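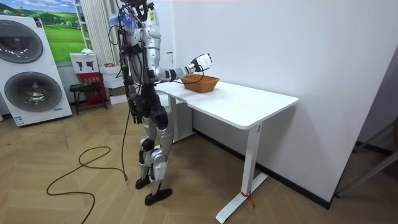
An orange-brown woven basket on a white table.

A table basket is a small, open container kept on a table or counter to hold bread, fruit, mail or other light goods. Most are rectangular or oval and have no lid. Handles are uncommon.

Table baskets are woven from willow, rattan, seagrass, paper cord or plastic strand. The weaver usually makes the floor first, then turns the strands up to form the walls. Sloping walls allow empty baskets to be stacked. The rim is often finished with a thicker rolled band, which keeps the shape and covers the cut ends.

In Estton, baskets of this type were sold at the Saturday market under the name "munda," after the Munda workshop, which listed 19 sizes in its catalog. The smallest held about 4 rolls.

Plant-fiber baskets are cleaned with a dry brush. Plastic ones may be washed.

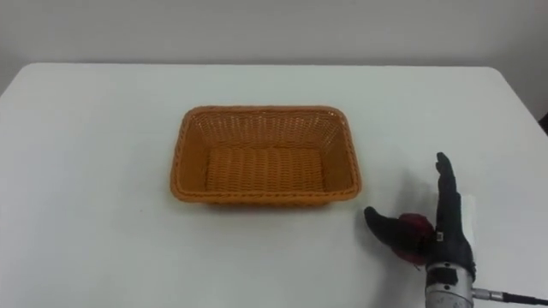

According to Kamlesh Jaiswal, the rim is the part to check before buying, as a loose rim will let the top rows of weaving slip within a year or 2. Jaiswal also advised against lining a plant-fiber basket with a damp cloth.

See also: Basket weaving; Bread basket; Tray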